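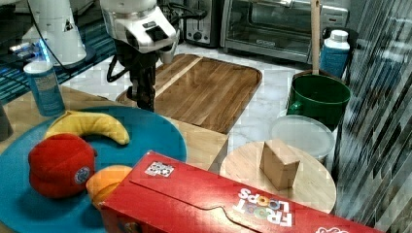 6. When the arm stalls on the drawer (fault 979)

If you've been running the Fornley kitchen routines for more than a day or two, you've probably met fault 979 already. The arm goes for the drawer, leans on it, stops dead, and the log says "contact force over limit." I got it 87 times in April before I finally sat down and worked out what I was doing wrong (most of it was me), so this section is the long version of what I wish had been in the first release.

The short version: the arm thinks the drawer is somewhere it isn't. It keeps pushing, the force climbs, and the controller quits before something cracks. That's the safety stop doing its job, so please don't turn the limit up to make the fault go away! I did that once, and I had to glue a drawer front back on.

CAUTION: After a 979 the arm may still be pressing against whatever it hit. Keep your fingers out of the drawer and away from the gripper until you've finished step 3.

Clearing the fault

1. Press the stop button, even though the arm has already stopped. The software stop and the button are separate, and you want both.

2. Look at what the gripper is touching. If it's holding something breakable, get a hand under the object before you go on, but stay clear of the fingers.

3. On the Ustimlow pendant, choose Recover, then Back Off. The arm creeps away from the contact by 10 mm and holds there. If it's still touching, do it again.

4. Slide the drawer by hand, all the way out and all the way in. It should run smoothly. If it binds, empty it and check the slides for crumbs and bits of packaging.

5. Put the drawer where the routine expects it at the start, release the stop button, and run Find Drawer at slow speed with your hand on the stop.
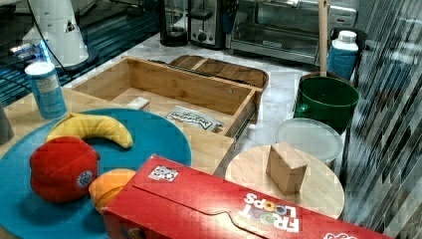

Fig. 6-2. Drawer open, cereal box on its side at the front of the table.

6. If Find Drawer passes, run the full routine once at slow speed. If you get 979 again, don't keep retrying. Go to the next part.

NOTE: Big boxes lying down near the front are worth moving while you troubleshoot. The planner swings wide to miss them, and on my setup that wide swing brought the wrist in at a bad angle.

If it keeps coming back

Nine times out of ten it's the saved drawer position. Somebody wipes the counter, the wooden unit gets nudged, and the arm goes right on believing the old numbers. Muchen Zhong put me on to this one after I'd wasted an afternoon swapping cables, and I've taped the corners of my unit to the counter ever since.

To save the position again, pick Teach, then Fixtures, then Drawer, and guide the gripper to the handle.

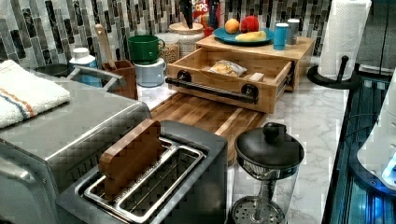 Touch the handle near the middle and let go of the arm before you hit Save, or your own push gets recorded along with it. Do the closed position first and the open one second. The menu will happily take them in the other order and then pull when it ought to push, so watch out for that.

Still stuck? Save the log before you power down (it only keeps the last 2,000 lines) and send it in with the date of your last teach. Mine was last taught on May 14, 2019, and it's written on a piece of tape on the pendant.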